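Villudlow Infection Control Group
Minutes, April 13, 2026

Chair: Na-rae Heo. Apologies were received from the usual quarter.

Minutes of the January meeting were agreed, once "outbreak of optimism" had been corrected to "outbreak of norovirus".

Measles: two cases in Festov ward, both discharged. Contact tracing is finished, bar one family who have stopped answering the door.
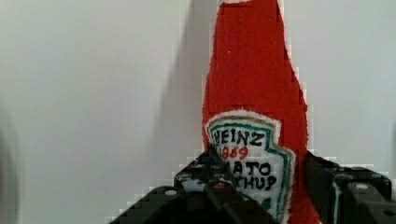 Page 2 of 3

Vaccines: 1,000 leaflets arrived with the clinic's old address. Stickers have been ordered — the Chair asked that someone read them first.

Handwashing posters: Noh building has none. Seltodora has too many and is unwilling to part with them. Deferred again.

Any other business: the fridge alarm. It was discussed at length, over the sound of it.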